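Grilholm flat - workbook, November
Last updated: November, 16:40
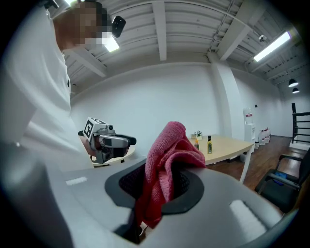
White shirt, head down, gripper held out in front.

Carried on from the previous page, where I ran out of room halfway through a complaint about the key safe.

Key safe. Code changed to 2063 and tested with cold hands, from the pavement, holding a bag, as a guest would. Opened on the third go. The dial for the last digit sticks between 5 and 6 and has to be walked past with a thumbnail. Graphite powder is on the list. Oil is off the list, having been tried last winter, and we all remember the state of the keys.

Old code is still in the welcome message. Danuta to change it before the next arrival. I would do it myself but I've been asked to stay out of the message templates after the business with the two different checkout times.

Listing text. Third draft. I took out "nestled". Danuta put it back. Current position is that the flat is "tucked away" behind the square, which we can both live with. Other changes:
- "sea glimpses" is now "sea glimpse (bathroom)"
- "a short stroll to the harbour" now gives the walk in minutes once someone has walked it with a suitcase, uphill on the way back
- "sleeps 4" left alone, though two of the four need to be fond of each other or small
- deleted the sentence about the bakery. It's a phone shop

Looked at some Zillow listings for how other people word things. They're selling houses and we're letting a second floor with a sofa bed, so most of it was no use, but I did like the ones that simply say what the heating is. Ours now says what the heating is. It took me a while to find out.

Heating. The Dolum panel in the back bedroom went off at night again. Left it on from 9 in the evening with the door shut and sat in the kitchen with a book. Clicked off a bit after eleven. Came back on by itself before midnight, went off again, and by then I had finished the book. Things tried so far:
1. Different socket. Same.
2. Timer cleared completely. Same.
3. Moved the bed away from it. Same, and now the wardrobe door hits the bed.

Bed moved back. My money is on the thermostat being too near the outside wall, Eugeniusz's is on the panel being rubbish. His theory is quicker to test. He has a spare one at home and will swap them over, and if the spare does the same thing I get to be smug until Christmas.

Hot water. The shower gives a decent temperature for one long shower or 2 short ones, then sulks. Guests in October mentioned it politely, and one lot mentioned it in the review. Suggest we write "please leave a little gap between showers" on the card. Danuta thinks it sounds like a youth hostel. She may have a point, but a youth hostel would have a bigger tank.

Linen. Counted the cupboard as it's the end of the season. 40 pillowcases, for a flat with six pillows. Only 3 double fitted sheets, one of them with a corner gone. I have no explanation for the pillowcases. Pereyra (laundry) say they return what they're sent, and I believe them, but somewhere along the coast there's a cottage with a great many double sheets and bare pillows. Will ring round the other owners on their route. Buy two fitted sheets meanwhile, white, not the cream ones that look like white ones that have had a hard life.

Pricing. Winter weekly rate went up on the site. One enquiry so far, asking whether we take a parrot. Replied that we'd need to know more about the parrot. No answer yet.

Guest book. Full. Last entry is a drawing of the stairs with an ambulance at the top. Need a new one, with lines this time, and possibly a line about the stairs in the listing (see draft four, when there is one).

Still open:
- graphite for the safe
- template with new code (DW)
- panel swap (EK), then another night in the kitchen for me
- suitcase walk to harbour, someone with better knees
- sheets
- find out whose pillowcases these are
- bathroom window latch. The sea glimpse depends on it opening, and at present it opens as far as the neighbour's gutter

Spare keys are back on the hook, left-hand one is the cellar. The label says "roof" but it's the cellar.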